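Resident Services > Kitchen Tips > Dry Goods
Shares: 668 | Comments: 9

Residents of Widance Hall are asked to keep dry goods in lidded containers. Wipe the shelf before returning them, and write the month of opening on the base - August, for instance. Wire baskets may be signed out at the front desk for up to eight days.

Keep each scoop with its own container. A scoop shared between flour and sugar will carry one into the other. Wash it by hand and let it dry fully before use. 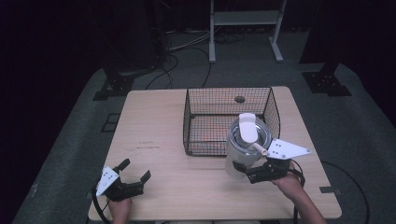

Lidded container with scoop, beside a black wire mesh basket.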